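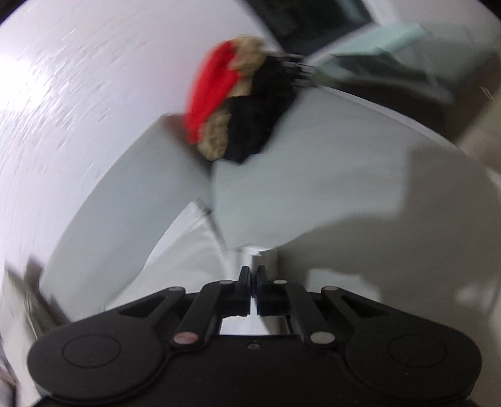
Department of Mechanical Engineering — Applied Robotics Student Projects

Safe Handling Rules for Hand-Held Grippers: Project Report

Sointu Partanen and Saeed Kordestani

Last updated: November 26, 2021

Print this page | E-mail this page

Background

Our project looked at what written rules a student lab should have before people start recording with hand-held grippers. The lab had a safety sheet for the fixed arm, which covers the fence, the stop button and who may be inside the marked area. It had nothing for a gripper that a person carries around. We started in August by collecting what was already written down, and found one page of notes on charging and storage.

The tool is a black two-finger gripper. Each finger is driven by its own linkage arm, and the two sides mirror each other. The inner faces of the fingers have small ridged pads. A camera on the tool looks out over the fingertips, so whatever the operator points it at is recorded.

What we read

ISO 12100 deals with risk assessment for machinery in general, and we followed its order of work: list the hazards, judge them, reduce them, check again. The ISO 10218 standards are written for industrial robots and their integration. Much of that does not fit a tool held in the hand, but the habit of writing down the intended use first was helpful.

Hazards we listed

Pinching comes first. People expect it between the fingertips. The gaps between the linkage arms and the body are easier to forget, and so are the openings in the outer levers. Next is fast movement near other people. Last is the recording itself, which can pick up faces, screens and papers.

Draft rules

1. Keep the free hand off the linkage while the fingers are moving.
2. Check the pivot pins before each session. A pin that stands out or turns loosely means the tool goes back on the shelf with a tag.
3. Tie back long hair and take off lanyards.
4. Move at a speed that leaves the recording usable. Fast turns blur the background, and a blurred clip is hard to review afterward.
5. Clear personal papers away before recording starts.
6. Write the session name and operator initials in the log, also for sessions that are thrown out.

Trial of the rules

We asked students on the Brunton and Poltton teams to use the draft. In all, 62 sessions were logged, giving 327 clips. Saeed went through the clips and marked each rule as kept, broken or not possible to tell. Rule 4 was broken most often, in almost 100 clips. Rule 1 could not be judged from the clips in most cases — the free hand is usually out of view — so for that one we watched 20 sessions in person.

Rule 6 was kept well once the log sheet was moved next to the charger. The Poltton team wanted rule 4 to name a top speed. We left it out, as the tool has no speed readout and the operator could not follow it.

Open points

The pin check in rule 2 needs a picture card showing which pins are meant. We also have not settled how long clips should be kept. Sointu will hand the draft to the next project group together with the log sheets.

Shares: 20 | Comments: 0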